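Cold drinks at an outdoor event
Speaker notes, Toltodbridge summer events evening

Slide 1. Introduction
Thank the hall for the use of the room. Mention that the handout has the order sheet on the back, so people don't need to copy down the numbers.
The talk covers ice, cups, and the layout of the stand. It does not cover alcohol, which needs its own permit and its own talk.
Ask who has run a drinks stand before. If most hands go up, skip slide 2.

Slide 2. Where our numbers come from
We ran the stand at the Timach field in August. It was hot from late morning on. We opened at 11 a.m. and closed at 5 p.m.
We sold 591 cold drinks. Of those, 236 were lemonade and the rest were iced tea, cola and water.
The busiest hour was 2 to 3 p.m. We had planned for noon and had the most people on shift at the wrong time.

Slide 3. Ice
Order it early. The Poulain depot needs two days' notice for anything over ten bags, and they don't deliver to fields without a hard track.
We ordered 37 bags. Four went to the first aid tent, and we were down to the last one when we closed.
Crushed ice cools a drink fast and melts fast. Cubes hold up better if people are going to walk around with the cup. Decide which you want before you order, as the depot will not swap opened bags.
Keep drinking ice in its own cooler. Ice that has had bottles or cans sitting in it does not go in a cup. Use a scoop with a handle and store it outside the ice, on a clean plate.
Fill the cup with ice to the same level each time. Agree on that level before opening, using one sample cup that everyone on the stand has looked at.

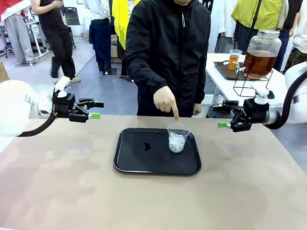

Clear cup on a dark tray.

Say that our sample level changed twice during the day and that we had complaints both ways. Pick one level and leave it.

Slide 4. Cups and trays
We used clear cups. They cost a little more than paper, but the person serving can see how full they are.
Buy lids to match, from the same supplier, and try one on before the day. Ours were from Grellell and the first box was the wrong diameter. They replaced it, but we lost a morning on the phone.
Trays need a raised edge. It won't keep a tall cup upright, but it will hold a small spill.
Put heavy cups in the middle of the tray. Don't carry a tray across the grass if the customer can come to the table.
We wrote off 83 cups over the day, counting spills, cracked cups and the stack that blew away. Next year's order allows for the same again.
Pause here for questions on cups. 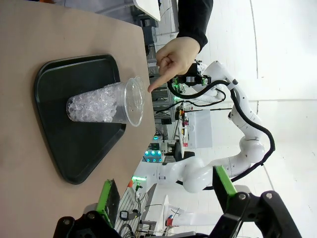 Slide 5. Layout
Cash at one end, pickup at the other. The line should not cross itself.
Coolers go behind the table in the shade. Check where the shade will be at 3 p.m., not when you set up.
Have a bucket for waste ice. Pouring it out by the table makes mud.
Leave a gap wide enough for a stroller.

Slide 6. Questions
Take ten minutes. If asked about prices, refer to the handout.
Remind people to return the borrowed coolers to the side door before they leave.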